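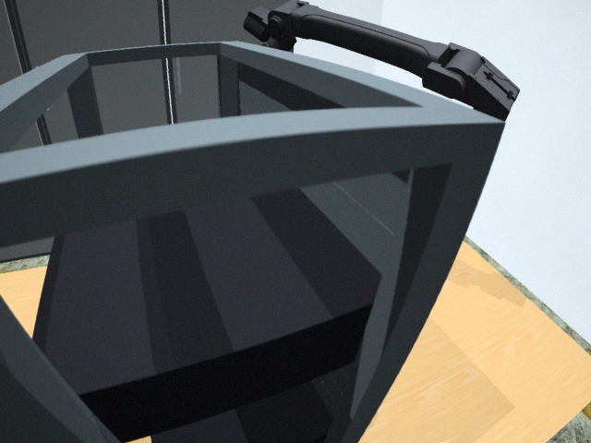 I finally have the shelf cell behaving the way I want, and I've been grinning at my monitor all evening! Long-time readers will remember that I started Stindmont last August as a way to learn how a pick-and-place cell goes together before spending real money on one. It lives entirely in simulation for now: one black arm, one open gray cabinet with shelves, one gripper, and a folder of config files that I have broken more times than I'd like to admit.

The job this month was the home pose and the way in. The arm has to park somewhere behind and above the cabinet, swing the gripper over the rim, and then get down to the shelf without touching any of the bars. Sounds easy. The first version I wrote went straight through the frame, because I had collision checking switched on for the arm links and had forgotten the gripper completely. The planner was very proud of that path.

So I went back and did it properly. The gripper now has its own collision shape, a plain box that's a little bigger than the real outline. I tried using the full mesh first, with all the little bits on the housing, and planning slowed to a crawl. With the box I get a path in 2 seconds, and with the mesh it was closer to a coffee break. If you're setting up something similar, start with the box and only get fancier if you keep failing to fit through a gap you know is wide enough.

The cabinet got the same treatment. It came in as a single object, and the simulator wrapped the whole thing in one convex hull, so as far as the physics was concerned there was no opening in the top at all. The arm would come down and stop dead in the air over a perfectly open cabinet (I stared at this for most of an evening). The fix was to split it up: each post, each bar of the rim, each shelf and each panel as a separate collision piece. It's tedious work, but you only do it once, and afterward the gripper can go in through the top like it should.

Next came the clearance. I'm using 30 millimeters around the rim while the arm is traveling, and I drop that to 8 once the gripper is inside and moving slowly. I wanted one number for everything, but the wide margin made the shelf unreachable and the narrow one made me nervous every time the forearm swept across the back. Two settings and a switch between them works great. The switch happens at a waypoint directly over the opening, where the arm comes to a full stop before it goes down.

The part I enjoyed most was the wrist. My original home pose had it nearly at its joint limit, so almost every descent started with the arm unwinding itself – a big, silly, looping move that used up half the cycle. Cherry Mae Samonte, who helped me through the Ruddock build a while back, looked at my joint plots and told me to pick the home pose by working backward from the shelf. Put the gripper where it needs to finish, lift it out the way it came in, and park wherever the joints are still comfortable. I did exactly that and the looping went away. Such good advice, and so obvious once I'd heard it!

I also moved the camera. It's up high and very close now, with a wide lens, so the cabinet bows out at the edges and looks a bit like something seen through a door peephole. I like it. From up there I can look down into the cabinet and keep the gripper and the rim in the same view, and that's where all my trouble has been.

Still on the list: the lower shelf. Getting to it from the top is not going to happen with the upper one in the way, so the arm will need to come in from the front, and that means a second home pose and a second set of waypoints. I also want to darken the floor a touch and soften the light, purely because I look at this thing for hours.

If anyone has a tidy way of storing clearance settings per waypoint, please leave a comment. Mine are in a text file called margins_new_2 and I would love to stop living like this.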